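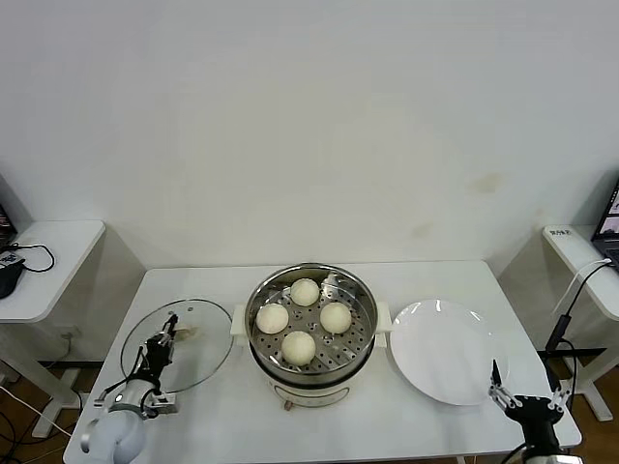 Malilley gets house rules for robots that handle food
March 24, 2020

If you've been following my posts on the Malilley test kitchen you'll know I've been nagging them for ages to write their rules down. Well, they've done it! The new code of practice for robots working with food went up on the Malilley site this morning, and I read the whole thing over two cups of tea (it's short, and mercifully free of legal waffle).

It covers any two-armed robot doing kitchen jobs at table height: lifting lids, moving food from a steamer to a plate, putting things down again without a clatter. Steamed buns are the standard test, as regulars will know, and I'm pleased they've stuck with them. A bun is soft, it marks easily and you can tell straight away if the grip was too hard.

The bit I turned to first was the one on layout. Steamer in the middle of the table, lid to one side, plate to the other, and the laptop on a table of its own. I like that last one very much, having watched a demo at Prostside last year where the keyboard lived next to a pan of noodles. Cables have to be kept off the work table as well, although they're still allowed on the floor, and I do wish they'd gone further there. Somebody is going to catch a foot in one.

Then there's cleaning. Any fingers that touch food must be wiped down before a run and again after it, and if a gripper picks up crumbs or a smear along the way the run stops until it's sorted. The same goes for lids and plates. Food that has been handled in a test can't be eaten, which will disappoint a few people I know, me included.

People have to keep out of reach while the arms are powered, with one person on the stop button doing nothing else. No phone, no notes, no chatting to visitors. For hot work it has to be two people, the second one minding the steamer. The lid comes off with the opening facing away from anybody standing nearby, and the arms aren't to rest over the pot between moves. Sensible stuff, and most of it is what careful teams do already, but it's a lot easier to tell a newcomer off politely when you can point at a page!

Records are to be kept for 48 days, including the failed runs. I'd have gone for longer. Thiele, who supply the checklists, apparently wanted longer too, and the code says the figure will be looked at again in June along with whatever comments come in.

Ostus has said it will follow the same rules at its own site, so that makes 3 places working to them if you count Prostside, who are trying out the layout and cleaning parts first. None of it is law, of course. You can ignore the lot if you run your own place, but Malilley won't let you book the kitchen unless you've signed the front sheet.

Comments are open on the Malilley site and there's a form at the bottom of the page (the long box does scroll, it just doesn't look as if it does). I've already sent mine in, mostly about cables.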